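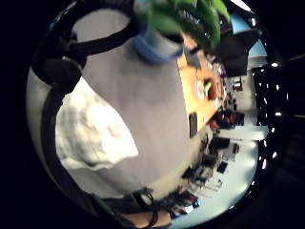
Working out how a movie did on its opening weekend takes more than reading one number off a chart. The figure in the headline is a total, and a total hides how many theaters showed the film and how long it had been playing before the weekend began. I keep my notes on paper, near whatever else is on hand, a gray rounded thing with a blue band around its neck included, and the whole job takes a few minutes per title. A spreadsheet works too, but paper is fine for a single movie.

What you need

The weekend gross
The number of theaters
The production budget, if it has been reported
The same figures for one or two similar films

Step 1. Check what the weekend covers

Most domestic weekends are counted over three days. Holiday weekends are often reported over four, and many releases add in money from preview shows the evening before. Write down which one you have. If you compare a four-day total with a three-day total, the rest of your work will be off.

Step 2. Find the per-theater average

Divide the weekend gross by the number of theaters. Say a small drama called Nunstead opens in 200 theaters and takes in $257,200. The average is $1,286 per theater. That is a weak start for a limited release, even though the total may look decent next to other small films in the same chart.

Step 3. Pick a fair comparison

Choose a film of the same type, released at the same time of year and at a similar size. A family comedy in June has school vacation behind it and should not be lined up against one that came out in the fall. Elba Zúñiga, who taught me to do this, used to throw out any comparison film more than 7 years old. Ticket prices move too much after that.

Step 4. Look at the second weekend

Subtract the second weekend from the first, then divide by the first. The result is the drop. Check the theater count again before you read anything into it. If Nunstead goes from 200 theaters to 400 and the gross stays flat, the average has been cut in half, and the chart will still show no drop at all.

Step 5. Treat overseas money separately

Studios keep a smaller share of ticket sales in many foreign markets — sometimes much smaller. Put each country on its own line with its own release date. A film can be in its fifth week at home and its first week abroad, and adding the two together tells you very little.

Step 6. Note where each number came from

Sunday figures are estimates and the final ones come out later. Mark estimates with an E and go back to replace them.

Updated 11/01/2021. Thanks to Kaede Tsuchiya for catching a division error in Step 2.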